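How to Plan a Photo Session With Your Child at Home

My daughter was four when I photographed her properly for the first time. Before that I only had phone pictures, maybe 4,000 of them, and in most of them she is running out of the picture. Since then I have done one planned session with her every year in May, and I also do them for other families here in Clendberg. This page explains how I prepare, in the order I do it.

Choose one small subject

Do not try to photograph the whole childhood in one afternoon. Choose one thing the child does now and will probably stop doing soon. In our house it was the year of the blanket tent, then the year of writing letters to her grandfather, then the year of braiding everybody's hair. If you can't think of anything, write down for one week what your child asks you for in the evening. The answer is usually on that list.

My friend Dzifa Ackah did this with her son and she found that he asked every evening to stand on her feet while she walked to the bathroom. She made nine pictures of it and they are the best family pictures I know.

Ask the child

With a child older than three I always ask first. I say what we will do, how long it takes, and that we stop when she says stop. Then I really stop. One year we stopped after ten minutes and I was disappointed, but the next year she agreed at once.

Find the light before the day

Walk through your rooms in the morning, at noon and late in the afternoon, and look at where the window light falls. Write it on paper. In our apartment the bedroom is good until ten in the morning, and the kitchen is good from three o'clock. Turn off the ceiling lamps. When lamp light and window light are mixed, the skin becomes orange on one side and blue on the other, and it takes a lot of time to repair on the computer.

If the light is too strong, hang a thin white sheet over the window. A bed sheet does this work very well.
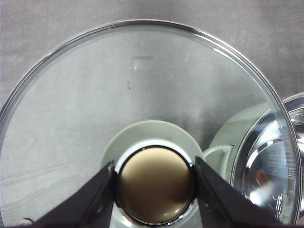 Prepare the room the evening before. Take away whatever has big letters or very bright color, unless it belongs to the story. Leave the normal things. I made the mistake in the first year of cleaning too much, and now when I look at these pictures I miss our mess. Her drawings were on the wall for two years and I do not have them in a single photo.

Clothes

Let the child choose between two sets that you already like. Soft clothes, worn at least once before, no new shoes. Wash them some days earlier and cut out the labels if your child is sensitive to them.

Camera settings

I use an old Cisex camera with one 35 mm lens. You do not need more. My starting point indoors:

Aperture f/2.8
Shutter speed 1/250, faster if the child jumps
ISO on automatic, with a limit of 3200
Focus on the eye that is closer to you

Sit or lie on the floor. The camera should be at the height of the child's eyes or lower. Your knees will complain, so put a pillow under them.

During the session

Start with five minutes without the camera. Play. Then take it in your hand and continue playing. I don't ask for a smile. I ask questions such as "What does the bear eat for breakfast?" and I wait for the answer before I press the button. The good face often comes just after the answer.

Plan for forty minutes and put a snack in the middle. Take also the small details: the hands, the back of the neck, the socks half off.

After the session

Copy the files the same evening to two different places. Then wait a few days before you choose. From my last session I kept twelve pictures, and I printed all of them in small size at the Agyeman shop near the station. Heino Kütt, who taught the evening class where I learned photography, always told us to lay the prints on the floor and remove one until it hurts. I still do it this way.

Write on the back of each print the age of the child and one sentence she said that day. Use a pencil or a pen for photos, because normal ink can come through the paper. I keep ours in a flat box on the bookshelf, low enough that she can reach it, and she takes it out more often than I do.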